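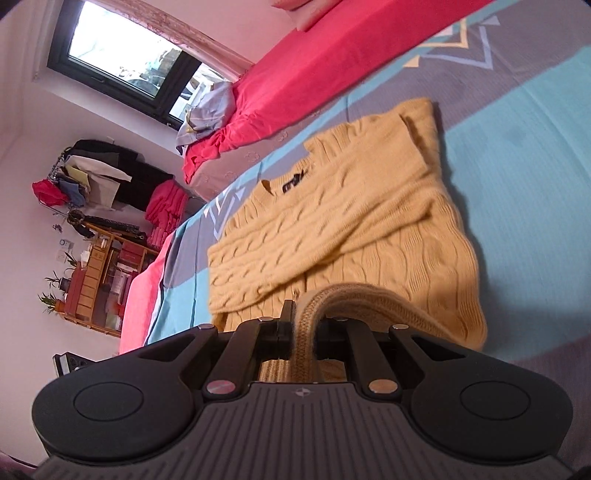
Knit Snag Fault: Questions and Answers

Updated February 5, 2024. Applies to Trestlow hand-held grippers used for folding work.

What is the fault?
When the fingers close on a thick knit, the fabric can work its way into the linkage. The fingers then stay shut after the release command. We logged it 18 times in 676 folds, nearly all on cable knits.

Which part of a garment is most likely to catch?
Sleeves and hems. They bunch up when pinched and leave a thick roll between the fingers. 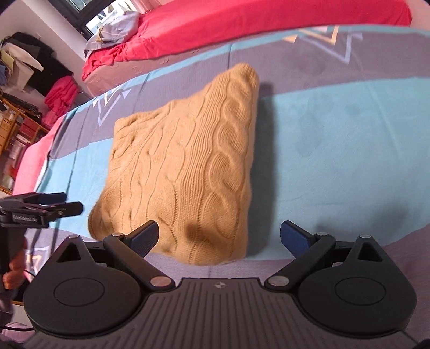 Fingers open, short of the knit. Check for a clear gap like this before closing.

What should I do if the fingers will not open?
Stop and hold still. Do not pull the garment. Switch off power at the supply, wait for the drive to go slack, then spread the fingers by hand and lift the fabric out. Log the fault under code 344.

Can I get pinched?
Yes. The linkage can spring open when the load comes off - keep your fingertips on the outside of the arms. One operator had a bruised thumb in August, before the power-off step was added.

Do I need to change the pads?
Only if the surface is torn or yarn is stuck to it. Pad color makes no difference to this fault.
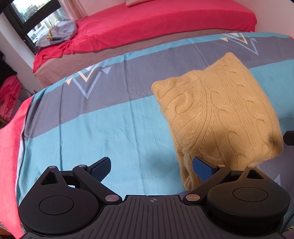

Right pad at the lower edge of a folded sweater. Look for stray fibers before the next grip.

Is there a fix?
Corina Filip is testing a lower closing force on the Skernus bench. Until it is released, keep knits on the slow setting.

Who do I report to?
Fotini Theodorakopoulos, extension 1946. Include the garment type and whether the fingers were closing or opening.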